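How to Read a Teacher Salary Schedule

Most public school districts pay teachers according to a published salary schedule. The schedule is a grid that shows what a teacher earns at each level of education and experience. Candidates who can read it correctly will know what to expect before an offer is made, and current teachers can use it to check their pay and plan future coursework. The steps below use the schedule of the Eveck school district, but the same method applies to most districts.

Before you begin

Obtain the schedule for the correct school year. Districts usually post it on the human resources page or attach it to the collective bargaining agreement. Check the dates in the heading. A schedule adopted in February may not take effect until the next contract year, and an older version may remain online after it has been replaced.

You will also need your official transcripts and a record of your previous full-time teaching.

Step 1. Find your lane

The columns of the schedule are called lanes. Each lane represents a level of education, starting with a bachelor's degree (BA) on the left and moving to a master's degree (MA) and beyond. Intermediate lanes, such as BA+15 or MA+30, show graduate credits earned after the degree was awarded. Credits that counted toward the degree itself are generally not counted again.

Districts differ in the credits they accept. Eveck requires graduate credits from an accredited institution and asks employees to obtain written approval before enrolling. Professional development hours are converted to credits only where the agreement provides for it.

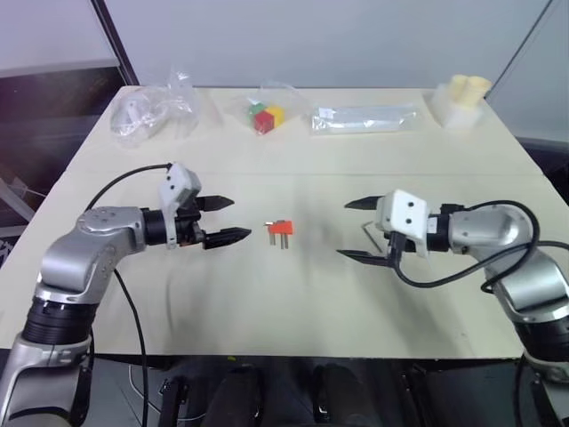
Step 2. Find your step

The rows of the schedule are called steps. A teacher with no prior experience normally begins at Step 1 and moves down one row for each completed year of service. Some districts begin at Step 0, so read the first row carefully.

Experience earned elsewhere may be credited in full, in part, or up to a stated limit. A teacher moving from the Pristia district to Eveck, for example, should ask how many years will be recognized and request the answer in writing. Years worked as a substitute or in a part-time position are often treated separately.

Step 3. Locate the base salary

Follow your lane down and your step across. The figure where they meet is your annual base salary for a full-time position. If you will work less than full time, multiply the base salary by your contract percentage.

Step 4. Add stipends and other payments

Many schedules include a second table for additional duties such as coaching, mentoring, or leading a department. At Eveck, a mentor teacher receives $1,175 per year and a department leader receives $3,000. A one-time payment of $100 is available toward classroom supplies. Confirm whether each payment is annual or one-time, and whether it counts toward retirement earnings.

Step 5. Account for deductions

The schedule shows gross pay. Retirement contributions, health insurance premiums, and taxes are taken out before you are paid. Some districts pay part of the employee retirement contribution, so two districts with the same base salary may provide different take-home pay. Ask the payroll office for a written estimate.

Requesting a lane change

Lane changes are not automatic. Submit the request form and official transcripts by the deadline in the agreement. Late requests are usually held until the next semester or school year.

If you believe you have been placed incorrectly, contact human resources promptly and keep copies of all correspondence. Corrections to earlier pay may be limited by the time allowed for filing a grievance.

Page last reviewed: June 5, 2023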